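# I finally ran ethernet to the back bedroom and I can't stop grinning

Okay, so I have been putting this off since we moved in. The back bedroom (my office, on paper) is at the far end of the house from the modem, with a chimney and two bathrooms in between, and the wifi in there has always been miserable. Video calls froze. Uploads crawled. I once walked a laptop down the hall mid-call, holding it over my head like a pizza, and pretended it was a joke.

Last month I measured the speed properly for the first time. Right next to the modem I got 587 megabits down. At my desk I got 24. Same plan, same laptop, same afternoon! I'd been this close to paying for a faster plan, and it wouldn't have helped a bit.

My first idea was a mesh kit, and I did borrow one, a three-pack Zeltton set, for a weekend. It got me up to 100 or so, a huge improvement, but the middle unit had to sit on the bathroom shelf to reach the last one, and every time somebody moved it to get at the towels, my connection went with it.

So: cable. I bought a box of Cat6 from Dumitrescu, the electrical supply place out past the rail yard, plus a bag of keystone jacks and a punch-down tool I was slightly scared of. The route goes from the modem, up behind the kitchen cabinets, across the attic, and down inside the closet wall. I did the attic part at six in the morning, and in July you really do want it to be six in the morning.
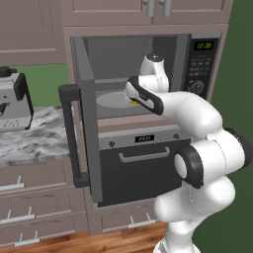 Thanasis Moschos wrote back to my last post that I should pull two cables while I was up there, even if I only needed one, and tie a length of string alongside them for whatever comes next. He also told me to keep well clear of the power lines and cross them at a right angle if I had to cross them at all. Thank you, Thanasis! I pulled two, and I'm so glad, because the first one snagged on a nail and I nicked the jacket pretty badly. The second is the one I'm using now.

Terminating the ends was the part I dreaded and it ended up being my favorite. You untwist as little as you can, lay the colors into the slots (I went with the B pattern on both ends, just pick one and stick to it), and then the tool goes THUNK and trims the wire for you. So satisfying. My first jack failed on the tester, pair three, and redoing it took all of four minutes.

And the result? 580-something at the desk, every single time I check, and I check a lot. Calls are smooth. I sent a folder of 2,000 scanned slides to my aunt in Skellcombe while I ate lunch. I also stuck a cheap access point on the office end, so now the phone works back there too, and even out on the steps.

Still on the list: a proper wall plate for the closet side, labels on both ends before I forget which is which, and figuring out whether the little Tutholm switch I got secondhand is supposed to blink amber like that. If you have one, tell me in the comments!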